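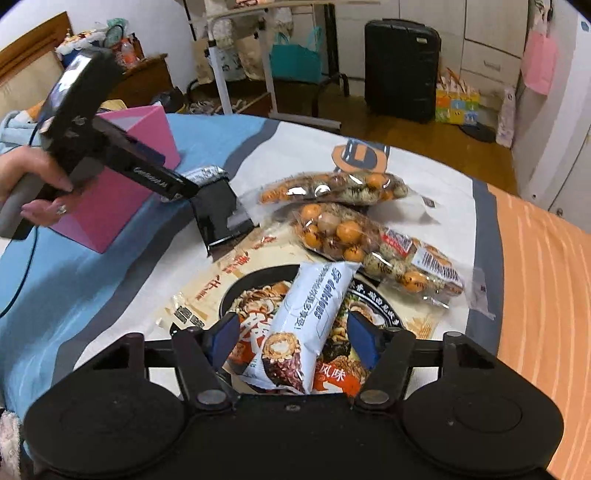 A snack packet on top of a larger package of noodles.

How to Sort Out a Dry Goods Cupboard

Set aside an hour, or almost 2 if the cupboard is deep. Start with the top shelf and work down.

1. Take everything out and put it on the counter. Group it as you go: noodles and rice, baking, cans, snacks.

2. Check the dates. Anything past a use-by date goes in the trash. A best-before date is about quality, so dry pasta a month over is usually fine if the package is still sealed.

3. Wipe the shelves with warm water and a little dish soap. Let them dry fully before anything goes back.

4. Look for pantry moths. Check the corners and the shelf-pin holes for webbing — flour and nuts are the usual source.

5. Move open bags into jars with tight lids. I use the 16-ounce Dulora jars for lentils and oats. Write the date on a piece of tape and stick it to the base.

6. Put heavy packages at the bottom and light ones above. Small packets get lost, so stand them upright in a shallow bin.

7. Keep a list inside the door. Cross things off when you open the last one.

Repeat every 3 months. In between, put new shopping behind the old.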